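Lillach folding set: README

Hi, and thanks for downloading this! I'm Radwa Naciri, and I look after the recording rules for Lillach. Georges Matar handles the files themselves, so if a download breaks, he's the one to bug.

The set has 2,463 clips of people handling clothes and cloth with hand-held grippers, split over 6 folders. Folder 5 is the one we re-recorded in October under the new rules (the old version is still up as 5_old, please don't train on it).
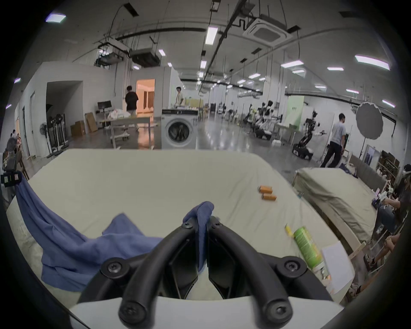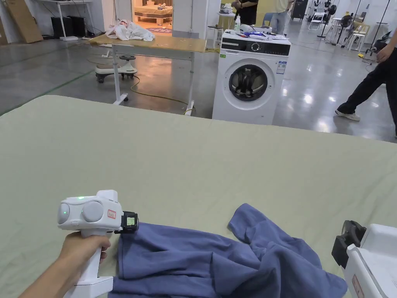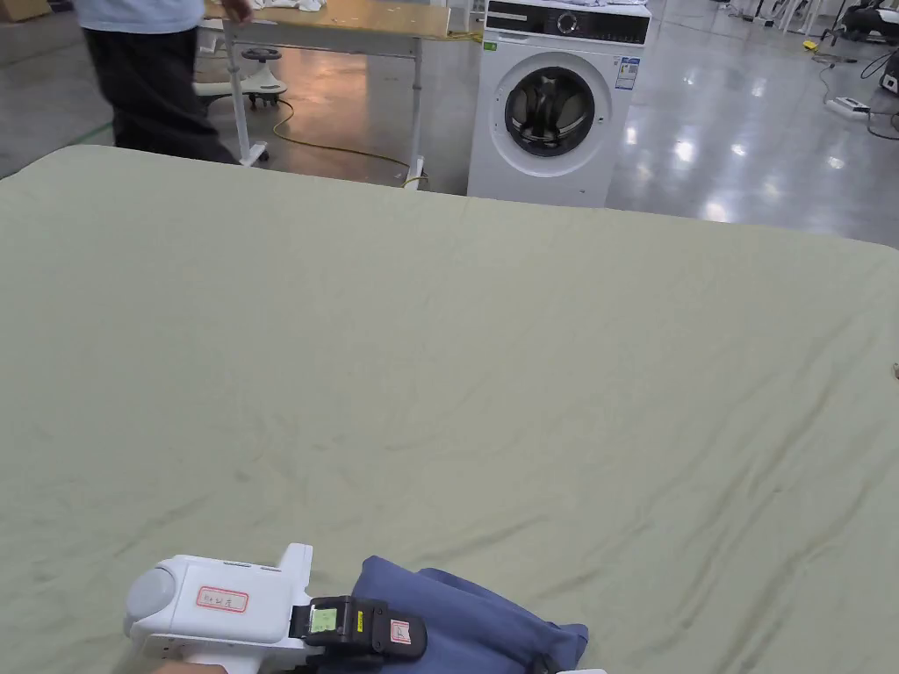
Labeling grippers is the rule I get the most mail about, so let me start there. Every gripper gets its own ID, and that ID goes in the clip's notes before recording starts. We write by hand on small stickers — the white ones with the red border, like on the white gripper with its jaws on the dark blue garment — and I'd love it if you did the same with yours. Printed tags look nicer, but you can't fix one with a pen at 9 in the morning.

Other rules, quickly. Keep the work surface the same for a whole batch of 500 clips. If you swap the cover, start a new batch. People walking by in the background are fine as long as they've signed the Brallitz form, and if somebody hasn't, the clip goes (Leen Hourani has the list). Don't trim the start of a clip, even when the first few seconds are dull!

Known gaps: no zippers yet, and hardly any left-handed clips. Rawan Azar is working on both.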